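Arrumação de armários: o que muda a partir de junho

A loja Pladell vai passar a ter, a partir de junho, uma secção só para organização da casa, no piso de baixo, ao lado dos têxteis. O espaço tem 60 metros quadrados e junta artigos que até agora estavam espalhados por vários corredores: caixas, cabides, divisórias de gaveta e sacos para roupa de cama.

Quem está a pensar guardar as mantas e os casacos de inverno deve começar pela medida das prateleiras. A maior parte dos roupeiros antigos tem menos profundidade do que parece, e uma caixa que sobra dois centímetros impede a porta de fechar. Convém também lavar e secar bem a roupa antes de a guardar – as nódoas que quase não se veem agora ficam amarelas no outono. 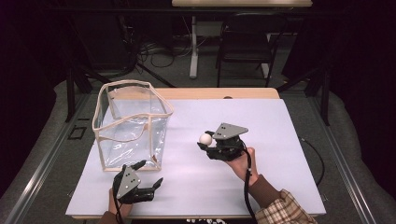
Caixa transparente de paredes flexíveis, com debrum bege.

As caixas moles adaptam-se melhor a prateleiras irregulares, mas não aguentam peso em cima. Para empilhar, é preferível a linha rígida da Cendine, que vem com tampa e suporta até 90 quilos distribuídos por toda a base. Os sacos da Onsri servem para edredões e almofadas e podem ir para debaixo da cama. As etiquetas vendem-se à parte, em folhas de 7.

Os clientes com cartão Redex podem trocar 698 pontos por um conjunto de divisórias, enquanto houver stock. A troca faz-se no balcão de apoio, com o cartão e um documento de identificação. Os artigos em promoção não têm devolução em dinheiro, só em vale, e as encomendas feitas até ao meio-dia ficam prontas para levantar na tarde seguinte.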